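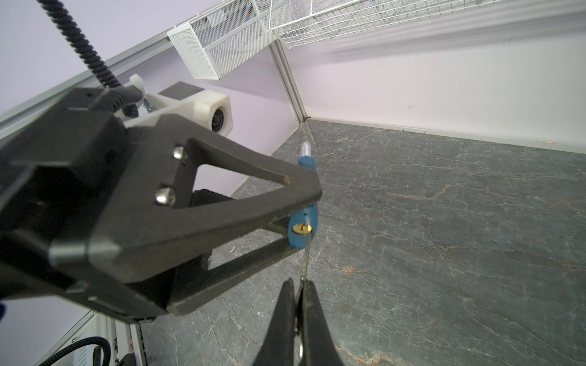

图4-1 蓝色外壳挂锁与钥匙，锁芯朝向观察者

第四讲 弹子锁的结构、公差与钥匙管理

课程：物业设施管理基础
主讲：Jasmina Stoyanova

本讲接第三讲的门五金部分。上次没有讲完的闭门器调节放到第五讲开头，这一讲只谈锁。请把讲义和第三讲的五金表放在一起看，后面的编号是连着的。

一、几个要先统一的名称

中文教材里同一个零件常有两三种叫法，作业里请按下面的写。

锁体：挂锁的外壳部分，或门锁嵌入门扇的部分。
锁梁：挂锁上方的弯杆，也叫锁钩。
锁芯：插钥匙的部分，由外套和可转动的内芯组成。有的资料把内芯叫锁胆，本课程一律写内芯。
钥匙槽：内芯上供钥匙进入的槽口，截面形状由厂家决定。
下弹子：直接接触钥匙牙花的弹子。
上弹子：在下弹子之上，被弹簧压住的弹子。
剪切线：内芯与外套之间的分界。

弹子的上下是按常见的教学剖面图定的。实际安装时，有些地区的门锁弹子仓朝下，名称不改。

二、工作原理

没有插钥匙时，弹簧把上弹子压过剪切线，一部分在外套里，一部分在内芯里，内芯因此不能转动。插入正确的钥匙，每一组弹子都被抬到合适的高度，上下弹子的接缝正好落在剪切线上，内芯就可以转了。钥匙抬得过高，下弹子卡在剪切线上；抬得不够，上弹子卡在剪切线上。两种情况都转不动。

内芯转动之后要把动作传给锁闩。门锁一般靠拨轮，挂锁多靠一块凸轮或一对钢珠。钢珠结构的锁梁两侧都有缺口，钢珠退回后锁梁弹起。普通弹簧闩结构只锁一侧，价格低，容易被薄片拨开，不建议用在室外设备箱上。

三、编码与理论组合数

牙花的深度分成若干级，级差由厂家规定。设弹子组数为n，深度级数为k，理论上不同的牙花有k的n次方种。

例一：2组弹子，9级深度，得81种。这种锁只见于玩具和文具盒，用来算题比较方便。
例二：2组弹子，4级深度，得16种。

实际能用的编码比理论值少，主要有三条限制。

（1）相邻两级深度差不能太大，否则牙花的斜坡会切到旁边的位置。
（2）全部同深或接近同深的编码通常剔除。
（3）由浅到深单调变化的编码，有些厂家也剔除，钥匙容易在未转动时被拔出一截。

课堂练习用的Kisen编码表，从例一的81种中剔除后剩41种。请自己对一遍，剔除规则写在表的背面。对不上的同学多半是把第二条里的“接近同深”理解成了只差一级且同向，规则里没有方向的要求。

四、公差

弹子孔不可能完全排成一条直线，内芯与外套之间也必须留间隙。间隙太小，灰尘和温度变化会让锁发涩；间隙太大，相邻级的钥匙可能也能开。所以级差和间隙要一起考虑，单独看某一个数没有意义。

钥匙每复制一次，误差就叠加一次。用复制件再去复制，几代以后会出现“要往外拔一点才能转”的情况，这是牙花位置整体偏移的典型表现。正确做法是按编码重新切削，不要照着磨损的钥匙描。因此交接时必须把编码卡单独存档，不能和钥匙挂在一起。

五、总钥匙系统

在部分弹子组的上下弹子之间加一片中间片，这一组就有两个高度可以对齐剪切线。一把分钥匙用其中一个高度，总钥匙用另一个。

加片的组越多，能开这把锁的牙花就越多。假如有三组各加一片，可开的组合就是2的三次方，也就是八种，其中只有两种是设计时想要的，其余都是附带产生的。编制系统时要检查这些附带的组合有没有落到别的房间的钥匙上。这一项叫交叉检查，期末考核会考。

系统层级的写法：

一级：全区总钥匙
二级：楼栋总钥匙
三级：楼层或部门钥匙
四级：单间钥匙

小型物业两级就够。层级多出来，可用编码会很快减少，后期扩建时没有余量。

六、案例：Eltov仓储区换锁

Eltov仓储区原来用同一编码的挂锁，所有设备箱一把钥匙通开。钥匙在外包单位之间流转，登记本从某年十二月以后就没有再填。管理方委托Hoxha公司重新编制系统，分成配电、给排水、消防和普通储物四类，消防类不进总钥匙。

讨论时请注意以下几点：

消防类为什么单列，紧急情况下由谁开，备用钥匙放在哪里。
旧挂锁是否回收。该项目第一次验收时，有几个箱子上仍挂着旧锁，新锁挂在旁边的空搭扣上，等于没换。
外包人员领用钥匙的时限。项目最后定为当班归还，不许过夜。
登记本与Flurnirar台账软件哪个为准。合同里写的是软件，值班室用的是纸本，两边对不上时拖了很久。

七、日常维护

室外挂锁每季度检查一次，沿海地区每月一次。检查内容包括锁梁能否顺畅弹起、钥匙插拔有无卡滞、锁体底部排水孔是否堵塞。没有排水孔的型号，安装时锁芯朝下并加防护盖。

润滑用石墨粉或专用的干性润滑剂，量要少。食用油和黄油禁止使用，短期内觉得顺滑，积灰以后会结块，弹子回不到位。已经灌过油的锁芯先用清洗剂冲净，干透后再上粉。

钥匙断在锁芯里时，先把内芯转回拔钥匙的位置，再用断匙取出器。内芯没有回正就硬拉，会把下弹子的尖端拉毛。冻住的锁不要用明火烤，塑料包壳会变形，弹簧也可能退火。

八、作业

1. 画出一组弹子在三种状态下的剖面：未插钥匙、钥匙过高、钥匙正确。标出剪切线。
2. 按Kisen编码表的规则，写出例二16种编码中应剔除的各项，并注明依据哪一条。
3. 为一栋三层小楼编一个两级总钥匙系统，做交叉检查，附检查表。
4. 阅读案例材料，写一页纸的钥匙领用办法，格式参照第二讲的工具领用办法。

第3题可以两人一组，其余单独完成。图用铅笔画，拍照上传时注意光线，线条看不清的会退回重交。

阅读：教材第七章前三节；第四节讲电子锁，留到第六讲再看。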